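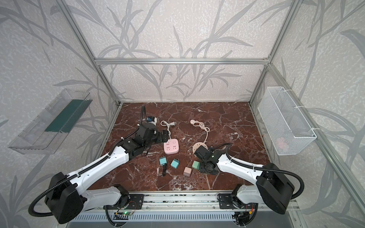

Chapter 4
Power at the Work Table: Strips, Sockets and Loads

In the last chapter we studied the path of electricity from the meter of the building to the wall. Now we follow it further, to the table where people do their work. Many students consider this part too simple for a textbook, but a large part of the everyday faults in a home or small workshop are found in these last few feet of wire.

A power strip is easy to recognize. The one on the marble-patterned table at the opening of this chapter is pink, and a round socket is in the middle of the same table. Color and shape are the first things we notice about such objects, but they tell us very little about how much load the objects can carry. For this we must read the label. If the label is missing or cannot be read, do not use the strip in the exercises of this book.

4.1 What you will learn

After this chapter you should be able to add the loads on one strip, to compare the sum with the limit on its label, and to choose a good place for the strip on a table. You will also learn to inspect a plug and a cord before you use them. The words "outlet" and "socket" are often used for the same thing, and we also use both.

4.2 A first calculation

The Larnon workshop, which we will meet again in Chapter 6, has a strip with a limit of 1,000 watts. A lamp of 200 watts and a small heater of 400 watts are connected to it. The sum is 600 watts, so the strip is within its limit. Now a second heater of the same type is added. The sum becomes 1,000 watts and no reserve remains. Would you connect also a phone charger? Write down your opinion before you continue, and keep it until section 4.5.

Please notice that the number of free openings did not enter in our calculation. A strip can have free openings and be fully loaded at the same time.

4.3 Before you begin

For the practical work you need one strip with a readable label, 2 small appliances, paper and a pencil. Place the strip on a dry, flat surface and leave it unplugged while you inspect it. Look along the whole cord, also the part near the plug, where it bends most often. If you find a cut or a dark mark, give the strip to your instructor and take another one.

Markon Learning | Contact | Copyright Markon, all rights reserved | Back to top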